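How does a robot learn to fold a shirt?

Hi, I'm Nour Hijazi, and I teach robots to do chores. (Yes, that's a real job!) At Nillside we want to know whether a robot can learn to tidy a bed by copying people.

You'd think we'd just type in "fold the shirt", but a shirt is floppy and never lands the same way twice. So we do the job ourselves, using grippers we hold in our hands. They pinch with two fingers, a lot like a robot does.

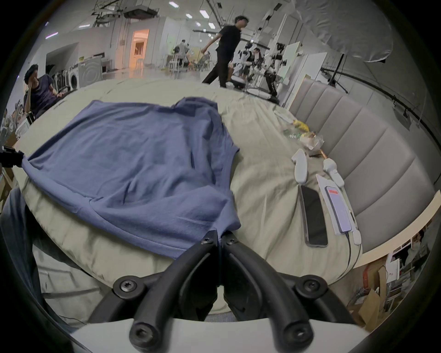
Try it at home with two clothes pegs and a big T-shirt. It's a lot harder than using your fingers, eh? My first go took 88 seconds and looked like a squashed pancake.

What the robot gets to study

1. Where the gripper goes. Each try becomes a kind of movie of the moves, and the robot's computer looks for patterns.

2. What else is lying around. Real beds have phones, pens and remotes on them, and the robot has to learn which things aren't laundry.

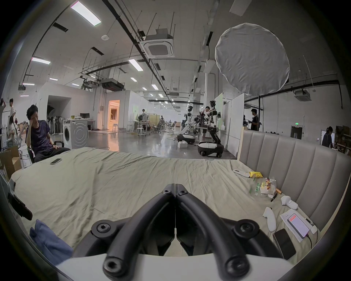

3. Lots and lots of tries. We've collected 2883 so far, and my wrists remember every one.

We look from different spots too. Up close, you see the pinch. From higher up, you see more of the sheet and the floor past it.
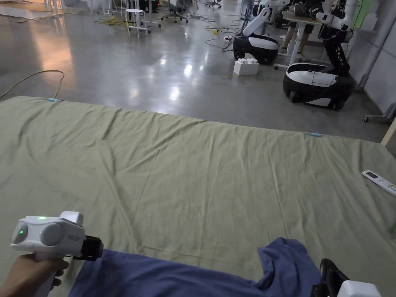

So did it work? Sort of! With only 170 tries to learn from, our robot folded one shirt in 28 goes. With the whole pile, it got 19. Sleeves still bamboozle it, and Munther Khoury and I are working on those next.

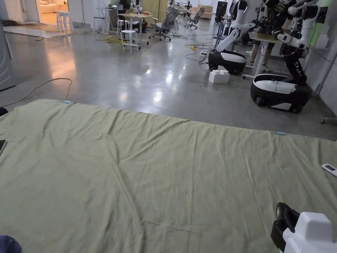

Page last changed: January

Got a question about robots? Ask your teacher to send it in, and we'll try to answer it on our next page. Drawings of folding machines are welcome too, any colour you like.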